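The second life of a metal bin

09/10/2025
By Ruth Entwistle

Trevor Tindall bought his first steel bin at a farm sale in March and had no plan for it. It had a dent in one side and smelled of oil. He paid six pounds, put it in the hall and filled it with boots.

He now has seven. They hold firewood, dog food, potatoes and the sort of small parcels that used to pile up on the stairs. "A cupboard hides things and then you buy them again," he says. "With an open top you look in and there they are."

Old workshop bins have become easier to find as small factories clear out. Krisztina Pap sells them from a yard in Wuron, and says buyers ask for the worn ones first. She washes them with soda crystals and leaves the marks alone. Paint is a mistake in her view - it chips within weeks. 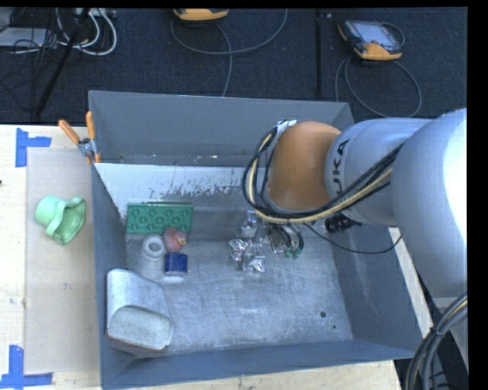 Scratches and brushed streaks on the floor of a grey metal bin, set on a pale wooden work surface.

Check the base before you pay. Small holes are fine for logs or shoes but no good for flour or pet food. Run a gloved hand along the rim, and look for flaking low down on the walls, where damp tends to sit. A big one is heavy even when empty, so decide where it will live and put felt under it if the floor is wood.

Pap also suggests filling a bin in layers, with soft things at the bottom. Tindall ignores this. His potatoes are under the onions and he has to dig.

Comments

Nigel Nuttall: Six pounds! The last one I saw was priced like a sofa.

Markos Stamatopoulos: We keep ours by the back door for wellies. Felt pads wore through in a month - cork has been better.

Related
Shelves from Celtero: three ways to use an alcove
Storing potatoes through the winter
A morning at the Flindisis yard sale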